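Skerkden Evening Classes: your questions

When do the spring classes start?
The spring term starts in the first full week of April and runs up to the summer break. Booking has been open since March 27, 2022 and stays open until a class is full.

Do I need to live in Skerkden?
No. Plenty of people come over from Bristham. The number 33 bus stops outside the main door.

How much does a course cost?
Most evening courses are £40 for the term. Pottery costs more as it includes clay and firing. You can pay online or at the desk.

Can I change class after I have paid?
Yes, up to the second session, if there is a place left. Email Pierina Sartori with your name and both course titles.

What should I bring?
A pen and paper for languages, an apron for pottery and cookery. Life drawing students need their own pencils and an A3 pad. Easels are provided.
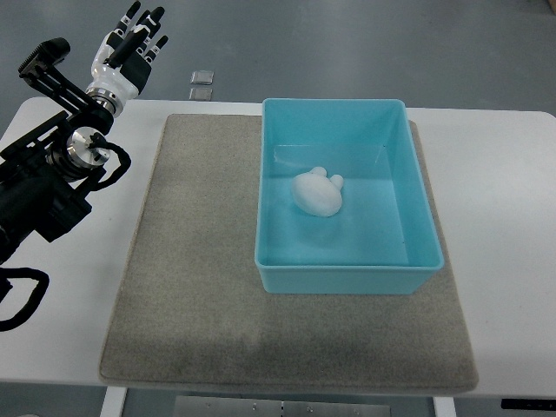

Is there parking?
The Romholm Road car park is free after six. Please don't use the spaces by the surgery.

Are under-18s allowed?
Sixteen and over for most classes. Wine tasting is 18 and over.

What if a class is cancelled?
We text everyone by four o'clock and add an extra week at the end of term.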